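Against the Upgrade Calendar

By the second week of February I had been told by three different companies that my computer was dying. One of them sold me the computer. One of them sells the program I do my invoices with. The third, Faltura, makes a thing that backs up my photos, and I can only assume it got the idea from the other two.

The computer was fine. It turned on in the morning and it turned off at night. In between it opened my mail, kept my accounts and played the radio. It had been doing this for a long stretch of years and it has never once asked me how I felt about it.

I want to be fair to the people who sell new machines, so let me put their case as well as I can. Old equipment is slower. Old equipment stops getting security fixes, and that is a real problem if you bank on it. Parts get hard to find. All true. I have no quarrel with anybody who replaces a machine that can't do the job.

My quarrel is with the calendar. Somewhere along the line we let the sellers decide that age and failure are the same thing, and we started planning our spending around it. The small office where I used to work in Vanville replaced every desktop on a fixed schedule, working or dead, and called it a refresh. I asked once what was wrong with the old ones. I was told that they were "out of cycle." I asked what that meant and was told it meant they were being replaced. You can go around that loop as many times as you like.

What did the office get for its money? Word processing, at the same speed a person types. I sat at the new machine and wrote the same letters to the same suppliers. The start-up was quicker, I'll grant that, and I spent the time I saved looking for the button they had moved.

People will tell you the numbers support the schedule. Sabbagh, the leasing outfit we dealt with, had a very handsome chart showing repair costs climbing with each year of age. I looked at that chart for a good long while. The climbing part was a forecast. The part that had already happened was close to flat. When a company that leases computers draws a picture of the future, I'd like to see it drawn by somebody who doesn't get paid when it comes true.

Then there is the green argument, and this is the one that really tries my patience. The new model uses less power, so we are supposed to feel good about throwing out the old one. Maybe so, over enough years. But the new one had to be dug up, melted, molded, boxed and shipped, and I have yet to get an ad in the mail that puts that on the same page as the power savings. A take-back box in the lobby doesn't settle it either. I dropped a monitor in one and I have no idea where it went. Neither did the young man standing beside the box.

I can hear the reply — not everyone can fix a computer. No, and not everyone can fix a sink, but we don't replace the kitchen each time a washer goes. What we used to have was a shop. Rason, on the corner past the post office, once put more memory in my desktop for some $200 less than the cheapest replacement I could find. It was a short job. The part clicked into its slot and I took the machine home under my arm. I don't know that it would have failed without the work. I do know that it quit grinding whenever I opened a big spreadsheet, and that was all I had wanted.

Now look at what is being sold. Thin, glued, sealed, with the memory stuck down for good. You are told this is what customers asked for. I'm a customer and I don't remember the meeting. I'd take a machine an inch thicker if I could get the side off it.

I'm also suspicious of my own side, for the record. The repair crowd can be every bit as preachy as the sales crowd, and there are people who will spend 500 dollars' worth of weekends saving a machine that should be let go. Keeping junk out of stubbornness is a habit too. I have 2 printers in the garage to prove it.

So my rule is a dull one. When something stops doing its job, find out what is wrong and what the fix costs, and then decide. If it still does its job, leave it alone, and throw the letter away.
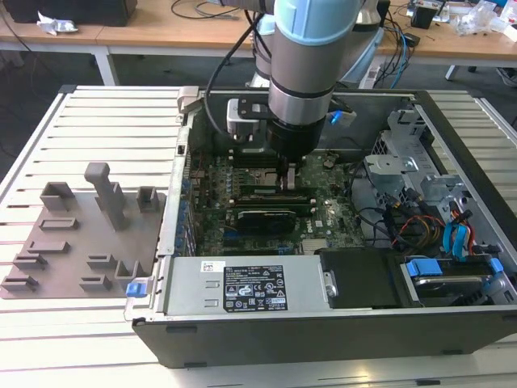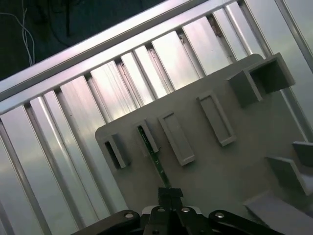 First picture: a desktop tower with the side off, memory slots near the center of the board. Second picture: metal slats and a gray plastic panel.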